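Visit report: Brustero pen and marker works
April 2019

Kittipong Sukprasert and I visited the Brustero plant to look at barrel molding and ink filling before the Wurent supply contract comes up for renewal in September. We were received by the production manager, Kuo-hua Chien, and had the full day on the floor. The tour followed the process order, starting at resin drying.

Barrels and caps are molded in polypropylene on two lines. Line A runs a 62-second cycle for the large barrel, which is slower than we had been quoted. Chien put this down to cooling time at the thick end of the part. The mold was recut last year to correct sink marks near the collar, and the longer hold is part of the fix. We examined parts from both lines and found no sink, although flash was present on the older tool at the parting line.

Color is added as masterbatch at the hopper. A change from a dark shade to a light one requires a purge, and the purged material is reground for trays. Shades run light to dark through the week to keep purging down. Teal sits in the middle of the sequence and gives the most trouble in matching, as it shifts toward green when the melt temperature drifts upward.

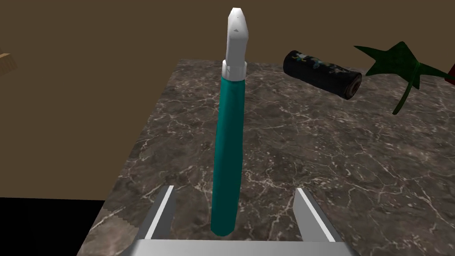 Marker with teal barrel and white collar ring.

Filling is done on a rotary machine from Drandico. The reservoir is a bonded fiber rod, inserted dry and then injected with ink by needle. Fill weight is checked by sampling, and the chart on the wall showed 1,542 pieces since the last adjustment. Nibs are pressed in after filling. We asked about press depth and were shown the gauge, but the calibration sticker was illegible and we have requested a copy of the certificate.

The test room holds a write-out machine and a cap seal test. In the seal test, capped markers are stored at elevated temperature and weighed at intervals. Loss is plotted against a reference batch. The write-out machine draws a continuous spiral on a paper roll, with the load set by a dead weight.

The warehouse is shared with Choi, who pack for the domestic market. Cartons hold 366 pieces in the mixed assortment and 2,000 in bulk. Labels are legible and the aisles were clear.

Open points: calibration certificate for the nib press; repair date for the older tool; revised cycle time in writing.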